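Home Site Buildings Checklists Contacts

Walk-round checklist, ground floor room 2
April 2025
By Vojtěch Bednárik

Items are marked OK, Fix or Watch. Comments are mine unless another name is given. The previous sheet was filled in by Ľubica Michalík in September, and where she left an item open I have carried it over.

WALLS AND FIXED ITEMS

1. Wall and ceiling surfaces. OK. No cracks or flaking found on the walk-round. Paint touched up by the door last winter has held.

2. Wire racks. Watch.
Ľubica asked for all racks to be checked for play in the fixings. I pulled down on each one by hand and none of them moved. Nothing heavy goes on a wire rack. Paper towels and empty cups are fine, full bottles are not.

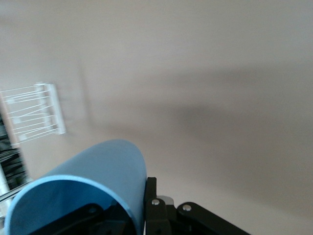

Racks are listed on the Hrubý fittings sheet under line 88, and the load label should be on or next to each one. Svetozár Oravec has the spare labels. When you check the white one, look at the thicker side of the surround as well as the thin wires, and run a finger along the wires for sharp ends. If a wire has come away from the surround, empty the rack and mark it Fix. Do not bend wires back with pliers.

3. Door and door closer. Fix. Door shuts too fast. Reported to Kamil Štěpánek, job 284.

TABLE AND FLOOR

4. Table covering. Watch.
The covering should lie flat up to the edge. Smooth out wrinkles along the far side before work starts and check that the edge does not lift when a sleeve drags over it. Streaks are acceptable if they are only marks. A cut or a hole means a new cover from the Valum stock.

5. Cups and small items. OK.
Plastic cups only at this table, no glass. Anything round must be stood up or put away when you leave, so that it does not roll onto the floor. Chipped cups go in the bin.

6. Floor markings and cables. Watch.
Yellow marking must stay readable. Keep cables off it and away from where people walk. A cable that has to lie on the floor is laid along the wall or under a cover strip. Rostislav Tóth has 3 cover strips in the store and will order more if asked.
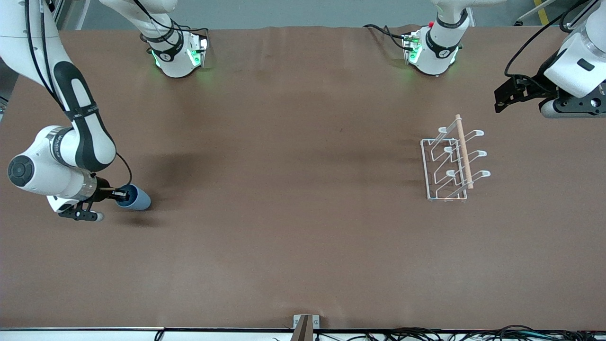 7. Lighting. OK. All lamps working. Switch plate by the door is a little loose, tightened during the visit.

8. First aid box. Fix. Small plasters missing. Diris has them on the next delivery.

9. Exit route. OK. Clear to the outer door.

Open items go to Kamil. Please write the job number next to the item when you close it, and put your initials after it.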